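Notes on a masthead preamp, part two

The feedline on the 2 m antenna is 70 feet of old coax, and it loses more than I would like. In the first part I measured the loss and decided the cable was staying, as pulling a new run through the wall means opening the wall. So the gain has to go at the top of the mast, ahead of the loss.

I bought a used Gremamier preamp. It has a relay bypass for transmit and takes 12 volts up the coax through a bias tee. The relay is driven by a sequencer at the desk: preamp out of line first, then a delay of 100 milliseconds, then the amplifier keys. On receive the order is reversed. The delay is longer than the relay needs. I left it long.

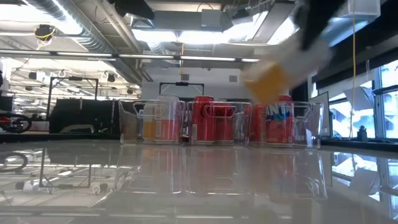
Getachew Belay wrote in after part one to say that the delay is fine but the sequencer should fail safe, meaning that with no power the relay must rest in the bypass position. His went the other way. A fuse blew in the shack supply, the relay dropped into the receive path, and the next transmission went through the input transistor.

I checked mine on the bench. With the supply off, the relay rests in bypass. If yours is unmarked, test it with an ohmmeter before it goes up the mast.

Next was overload. There is a paging transmitter on the hill, and any preamp with a wide front end will hear it. With the Gremamier in line and no filter, the noise floor rose whenever the pager keyed, and weak signals went away. I put a Skevska cavity filter ahead of the preamp. It costs a little noise figure, since its loss comes before the gain, but the pager is gone and the floor stays put.
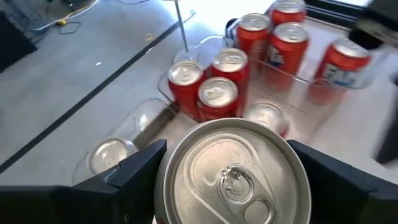
Holding the can by the sides.

The filter needed retuning after I mounted it. The tuning screw has a lock nut, and tightening the nut moves the screw. The method I settled on is to set the peak slightly low, tighten, look at the analyzer, and correct. It took 3 tries.

Weatherproofing is self-amalgamating tape over the connectors, stretched and overlapped by half, then a layer of ordinary vinyl tape for the sun. The box has a drain hole at the bottom. Do not seal it. Water gets in through condensation no matter what you do, and it needs a way out.

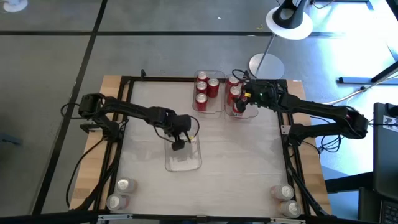
Zinash Belay
Station notes and test bench

Results so far: the beacon I use as a reference was readable only at its peaks before, and now it copies all the time. I turned the gain down at the receiver to match, so the S-meter reads nearly what it used to. The meter is not the thing to watch. Compare signal against noise with the antenna pointed at a quiet part of the sky, then at the beacon.
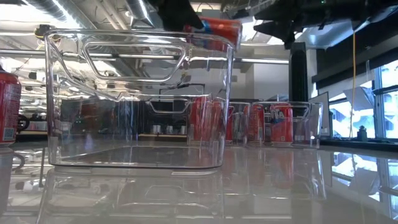
Page 3

Still to do: a surge arrestor at the wall entry, with a type that passes DC. The one I have from Canosa has a blocking capacitor in it, so it would cut off the supply to the preamp. I also want to log the supply current. The preamp should draw the same current from day to day, and a change would be an early sign of water in the box.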